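December
By the Stillthorpe press desk

Well, we finally have a winter cup format we can tell you about, and I'm very happy to be the one typing it up!

From next season the Flostholm Winter Cup drops its straight knockout and moves to a group stage. There will be 14 clubs, split into two groups, and everyone plays everyone else in their group once. The top four from each go through, so that's 8 teams in the quarterfinals, played over one leg at the higher-placed club's ground.

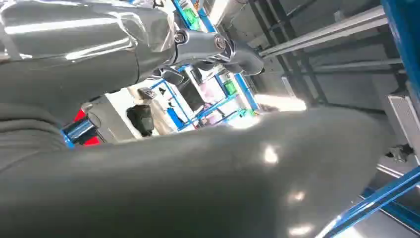
2 min read

I know a lot of you liked the old knockout (I did too, I grew up on it). But going out in the first round after one bad night in the rain was hard on the smaller clubs, and Kragh and Skoveo both wrote to us last spring asking for more guaranteed games. They'll get six each now, and so will everybody else.

Ties on points will be settled by the result between the two clubs, then goal difference, then goals scored. We talked about a playoff and dropped the idea, the calendar is tight enough already. Extra time is gone from the quarterfinals too. If it's level after 90 minutes we go straight to penalties.

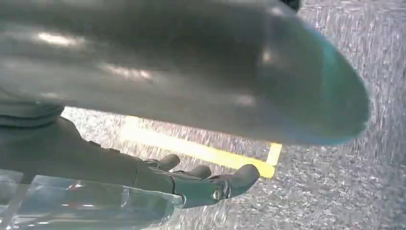

The final stays at Stillthorpe, with an evening kickoff. We sold more than 400 tickets for the last one and the main stand holds 425, so please don't leave it until the night! Members of the competing clubs get first pick, and whatever is left goes on general sale at the gate office.

The group draw takes place at the Stillthorpe clubhouse at 7 p.m., right after the league meeting, and anyone can come along. Fixtures go out to club secretaries once the pitches are confirmed. Questions about registration or player eligibility should go to the press desk for now, and I'll pass them on.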